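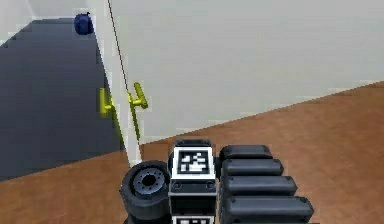

히른니츠 작업장의 자동화, 갤러리 2

저는 토르벤 게를라흐입니다. 히른니츠의 부품 창고에서 5년 동안 일하고 있습니다. 우리 창고에는 부품 상자가 1000개 있고, 하루에 주문이 300건 들어옵니다. 올해 5월부터 이동 로봇이 창고의 일을 조금씩 맡게 되었습니다. 이 페이지에서는 로봇의 작업과 우리 직원들의 생활에 생긴 변화를 짧게 소개합니다.

작업 연습
로봇의 새로운 작업은 먼저 시뮬레이션에서 준비합니다. 화면 속의 로봇은 나무 바닥 위에 있고, 앞쪽에 노란 손잡이 두 개가 보입니다. 로봇의 윗면에는 흑백 무늬의 마커가 붙어 있습니다.

준비는 하르트무트 힌리히스 씨가 담당합니다. 전에는 지게차를 운전했지만 지금은 오전에 컴퓨터 앞에서 일합니다. 처음에는 의자에 오래 앉는 것이 지게차보다 더 피곤했다고 합니다.

근무 시간
야간 근무가 한 주에 5번에서 2번으로 줄었습니다. 저녁을 가족과 같이 먹을 수 있어서 저는 이것이 제일 좋습니다. 다만 야간 수당도 같이 줄었기 때문에 모든 동료가 기뻐하는 것은 아닙니다. 투멜로 벤터 씨는 이 문제에 대해서 회사와 아직 이야기하고 있습니다.

새로 배우는 일
로봇이 멈추면 가까이에 있는 직원이 확인해야 합니다. 그래서 우리는 모두 이틀 동안 교육을 받았습니다. 교육 자료가 영어로만 되어 있어서 볼프람 뵈트허 씨가 중요한 부분을 번역해 주었습니다. 번역한 종이는 휴게실 벽에 걸려 있습니다.

글: 토르벤 게를라흐
2024년 10월 28일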